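The Folded Shirt Deserves a Standard
Opinion
Aug 26, 2020
Suvuswood Clothing Library

The Suvuswood Clothing Library lends work clothes to residents who have an interview, a court date, a graduation or a first week at a new job. Most of what goes out of our door is a button-up shirt. It is the item borrowers ask for first, and in our view it is the item that suffers most from careless storage.

The position of this office is that a button-up shirt held for lending should be folded, and that it should be folded the same way by everyone who handles it. We recognize that this view is not shared by all of our partners. The clothing room at Tramel hangs every shirt it owns and has asked us more than once to do likewise. We have also heard from borrowers who feel that a folded shirt looks like a leftover, while a shirt on a hanger looks like something from a store. These are fair points and they should be answered.

The argument for hanging is strongest where there is space. Tramel has a long room with rails on both sides and a door that closes. Our own stock is held in what used to be a records room, and the shelves were built for boxes. One bay of those shelves takes 144 folded shirts. The same bay fitted with a rail would take far fewer, and the shirts at either end would be pressed against the uprights. A rail that is too full creases the sleeves in ways that are hard to predict and slow to iron out. It also puts strain on the shoulders of older shirts, and a good part of our stock is older shirts.

There is also the matter of travel. A borrower seldom wears a shirt out of the building. It goes into a backpack, a grocery bag or the back seat of a car, often with shoes on top of it. A shirt that leaves on a hanger is usually folded within minutes by a person in a hurry, on a bus seat or a knee. We would prefer that the fold be made by us, on a flat table, with both hands free.

In July we reviewed every shirt that came back to the library. There were 329 of them. Of those, 115 had a hard crease across the front of the chest or through the collar, and needed pressing before they could be lent again even though they were otherwise clean. We then looked at how each of those shirts had been stored before it went out. The creased ones came from all of our shelves, the neat ones as well as the untidy ones, and that surprised us. When staff were asked to show how they folded, the explanation was plain enough. Every person had a method and no two were alike. One folded in thirds from the side, one folded in half down the buttons, and one rolled. Each method is reasonable when used alone. Stacked together, they make a pile that leans, and a pile that leans gets pushed back into shape with the flat of the hand, several times a day, by people looking for a size.

We therefore adopted a single method, and we think other lending rooms should do the same. The choice of method matters less than having one, but ours may be of use as a starting point.

The shirt is laid front side up on the table with the collar away from the person folding. The collar button is fastened first, then every second button down to the hem. Many people skip this step to save time. An unbuttoned shirt slides over itself as soon as it is lifted, and whatever time was saved is spent again at the shelf.

The front is smoothed from the center toward the sides with the open hand. Thin cotton will not come completely flat and should not be forced. Fine crinkling through the body is a property of the cloth in many summer shirts, and a borrower will not object to it. What needs attention is the placket, which must run straight, and the collar, which must not be caught under itself.

The sleeves are then brought in across the upper chest, one after the other, so that they lie in a band. We know that most printed guides send the sleeves to the back. We bring them to the front for a practical reason: the cuffs are where returned shirts show wear. A missing cuff button, a frayed edge or a gray line inside the cuff can be seen at once when the cuff is on top. Under the old arrangement these faults were found by the borrower. The hem is brought up last, in one fold or two depending on the length of the tail, and the finished shirt is squared at the corners and shelved with the collar facing out.

The critics of the front sleeve fold say that it leaves bulk over the chest. It does, particularly with long sleeves, and an untidy sleeve can gather at the shoulder into something close to a knot. The remedy is to draw each sleeve out to its full length before turning it in. A sleeve that is folded from a crumpled start stays crumpled, and the same is true of the shoulder beneath it. We tell new staff that if the shoulder has doubled over, the sleeve should be opened out again and the fold begun from there.

We considered buying folding boards. A set sold under the name Nonik was lent to us for a trial, and it produced a very even result on medium shirts. On large shirts the tails hung over the end, and on small ones the shoulders did not reach the hinges. Our borrowers come in every size, and so do their shirts. The boards were returned with thanks. A flat surface with lines on it has served us better. Brown paper and blue tape cost very little, and a straight line of tape behind a shirt shows immediately whether the hem is level and whether the two sides match. When the paper becomes marked it can be thrown away and replaced the same morning. We would ask only that the lines be laid with a ruler, as a crooked guide teaches a crooked fold.

A more serious objection is that all of this is too much attention for a shirt. We have been told, kindly, that a person with an interview in the morning needs the shirt and does not care how it was put away. We disagree. A borrower opens the bag at home, often late in the evening and often without an iron. The condition of the shirt at that moment is the whole of the service as far as that borrower is concerned. If the collar is crushed, the library has handed over a chore along with the garment. Public bodies and charities have a habit of treating used goods as though the person receiving them should be glad of anything. A properly folded shirt is a modest way of refusing that habit.

We accept some limits. Jackets should be hung. Heavily starched shirts, which reach us now and then from the Tôn laundry, crack along a fold and are better on a rail for the first few days. Silk and very fine viscose should be rolled around tissue. We keep 3 rails for such items and do not expect that to change. Nor do we propose that Tramel tear out a room that works. We do suggest that Tramel and any other partner sending shirts to us in bulk fold them before packing, sleeves to the front, collars buttoned, so that stock can go from the box to the shelf without being handled twice.

The cost of the change has been small. The table was already here. Training takes part of one afternoon, most of it spent on long sleeves, and a person who has done a dozen shirts under supervision rarely needs to be shown again. Light colors are best for practice, as every wrinkle shows. A striped or pinstriped shirt is better still, for the stripes make it easy to see where the cloth has been pulled off its line.

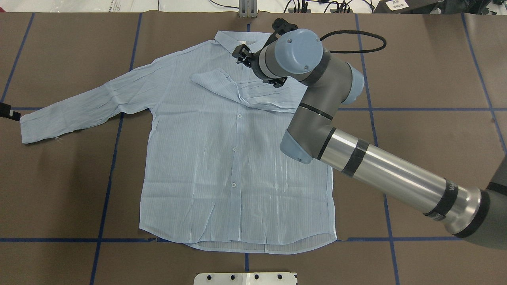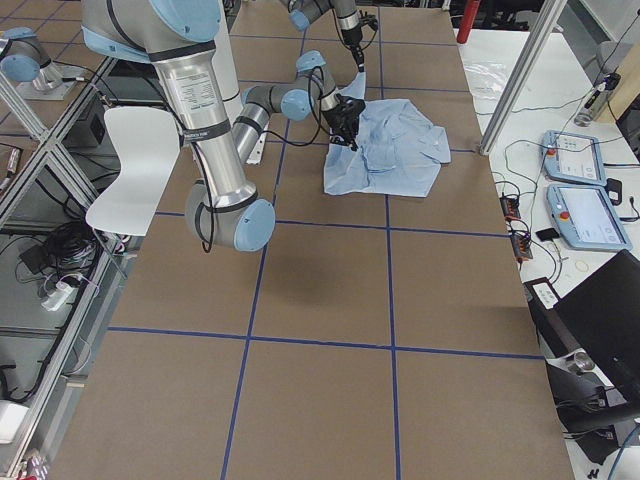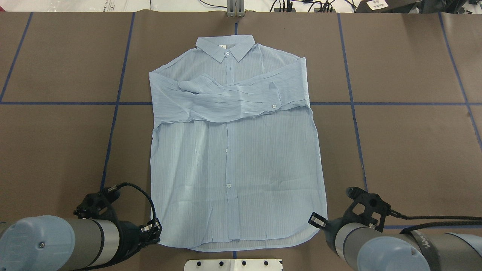 A light blue button-up shirt on a brown work surface marked out with blue tape. In the last view the sleeves lie across the chest.

Partner organizations that wish to adopt the method, or to argue with it, may write to the library office. Written comments on the front sleeve fold are particularly welcome and will be kept with the July review, which is available at the front desk on request.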